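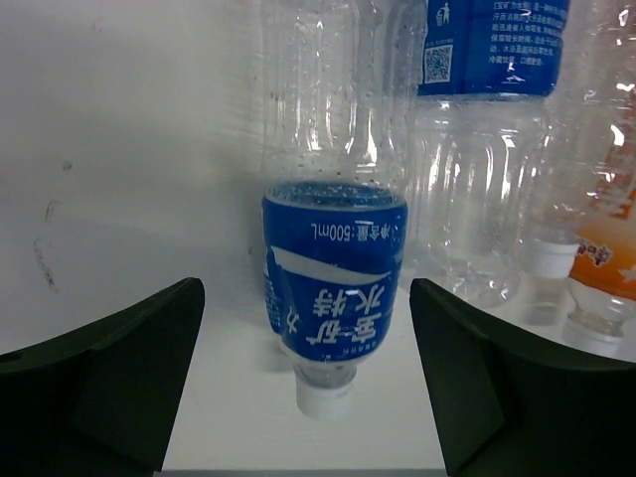

Tokado is an independent record label for electronic music, based in the port town of Evdale. It was founded by the producer Prodromos Moschos and the mastering engineer Asuka Hattori, and it is known mostly for slow, dub-influenced techno on vinyl. The name has no meaning in any language. According to Moschos it was a misspelling on a shipping form, and the two founders liked how it looked.

History

Moschos and Hattori met at Athanasiadis, a record shop and repair workshop in Evdale where both of them worked on weekends. The shop had a small room behind the counter with a cutting lathe, and Hattori learned there to cut single test discs for local DJs. The first Tokado release, a 12-inch by Moschos with two tracks, was sold only over this counter. It was pressed in 309 copies with a plain stamped sleeve and no artist name.

The second release, "Harbor Tables" by Eirini Kouris, brought the label its first attention outside the town. Kouris was trained as a percussionist and had played in a wedding band before she started to work with drum machines. The record has four tracks, all of them under 115 beats per minute, and its long B-side became a usual closing track at several clubs in Rarnberg. It was pressed again two times, the last time in 900 copies.

After this the label moved from the shop to a rented floor in a former net factory. Hae-won Sung joined in the same period, at first to do the sleeve design and later as a recording artist. Her covers — one color on gray card, with the catalog number in large figures — are still used for all 12-inch releases. Albums have their own design.
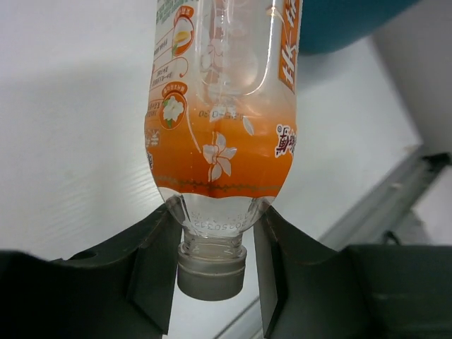 In the following years the label published more often, and some of the early listeners were not happy with the direction. The double album "Low Crane" by Spyros Spanos included vocals and a live string section, and it divided the reviewers. Spanos left the label after a disagreement over digital rights, but his records stayed in the catalog and he has since returned to play at label nights.

Sound and production

Most Tokado records share a certain set of methods. Drums are usually recorded in one take from hardware, with only small edits after. Echo and spring reverb are used on single drum hits instead of the whole mix, so the low end stays dry. Hattori masters every release herself and is known for cutting at a lower level than is common in club music. Some DJs have complained about this, because they must raise the gain when they mix a Tokado record with something else. She has answered that the groove needs the space.

Tempos were slow at the beginning and have become a little faster. Sung's records are the exception, as they often have no steady beat at all and are closer to ambient music.

Events

The label holds a night in Rarnberg every October. It takes place in a hall with a capacity of up to 415 people, and the program is always played by artists from the catalog, without a guest headliner. A smaller series of listening evenings was held at Athanasiadis until the shop closed its back room.

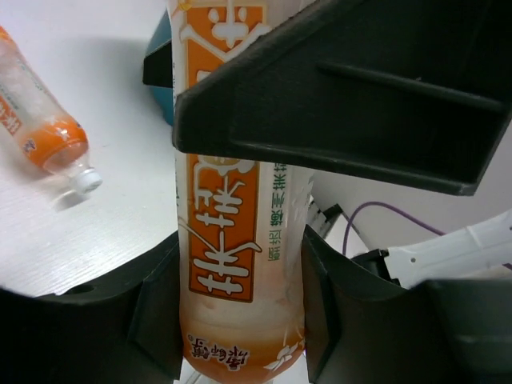
Recordings from the October nights are not published as a rule. One exception is a cassette with a set by Kouris, which was given to people who had ordered the repress of "Harbor Tables" and was later offered as a download.

Distribution

Tokado worked for a long time without a distributor, and Moschos packed the orders by himself. On Wednesday, February 1, 2023, the label announced that a company in Rarnberg would take over the storage and shipping. The digital catalog is sold from the label's own site. The first release has never been made available in digital form, and the founders have said that the original tape is lost.

See also
Dub techno
Athanasiadis (record shop)
Music of Evdale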